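Sixty goes at a green fruit

24/10/2021

I have spent most of October teaching a robot arm to pick things up, and I'm having such a good time that I've stopped answering emails before lunch. Apologies if you're waiting on one!

Some background for anyone who came for the allotment posts. The arm lives entirely on my computer. It's a simulated one, in a little program called Cernwood, and I drive it with a hand controller plugged into my laptop. I move my hand, the arm moves. I squeeze the trigger, the fingers close. Every go gets saved as a demonstration, and once there are enough of them you let the learning part chew on them overnight and see what it makes of your efforts.

I set myself a target of 60 demonstrations for the first task, which was to reach across the table, get hold of something and bring it back. I thought that would take an evening. It took 7 evenings, and I loved nearly all of them.

The first thing I had to learn was to stop fiddling. When I pick up a mug in the kitchen I don't think about my fingers at all, and on screen I thought about nothing else. I'd creep forward, stop, twist the wrist a bit, twist it back, creep forward again. All of that goes into the recording! The arm has no idea that the wobble in the middle was me having a sip of tea. When I trained on my first batch, it copied the lot, dithering included, and hung in the air over the table like somebody who has walked into a room and forgotten why.

So I threw that batch away and started again with one rule for myself: decide where I'm going before I touch the controller. I also switched to the view from the wrist. I'd been using a nice wide view from the side, and it's lovely for watching but hopeless for driving, as I could never tell how far away anything was. From the wrist you get the fingers right in front of you, and after a few goes they start to feel like your own. 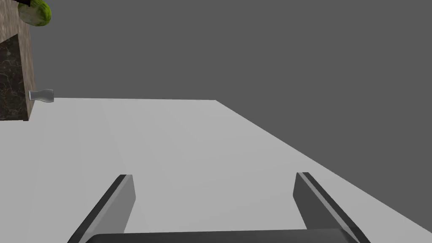

The wrist view, fingers wide open, with the fruit and the little white bottle up at the far left.

I keep the fingers as wide as they'll go for the whole approach and only squeeze at the very end. Early on I was closing them gradually as I went, which feels natural and works terribly. A small error sideways and you've nudged the thing you wanted. With the wide gap there's plenty of room to be a bit off — and I am always a bit off.

The green fruit became my favourite. It's a melon or a gourd, I've never settled on which, and it has a satisfying roundness to it that makes lining up the fingers a proper little puzzle. The bottle is harder for me. The narrow neck tempts you, and every time I went for the neck I regretted it. Go for the fat end.

The second training run used 58 of the 60, after I dropped two where I'd sneezed or dropped the controller. It came to 2,905 saved steps in all. I left it going overnight and came down in my dressing gown to look. First try, it went straight across the table, no dithering, opened wide, closed on the fruit and lifted. I shouted so loudly that the cat left.

It still misses, mind you. If I start the arm somewhere I never started it myself, it goes off in a rather dreamy curve and closes on thin air. I'd begun nearly every demonstration from the same spot out of habit, so that's the next job: another set with the starting point all over the place, and a few where I go wrong on purpose and then put it right. I read a long thread on the Betirlow forum about those recovery goes and people there swear by them.

If you fancy trying this, an ordinary laptop has been fine for me, and a cheap controller will do. Do short sessions. My hand gets tired before I notice, and the last few goes of a long evening are always the scruffy ones.

Allotment news next time. The leeks are doing well.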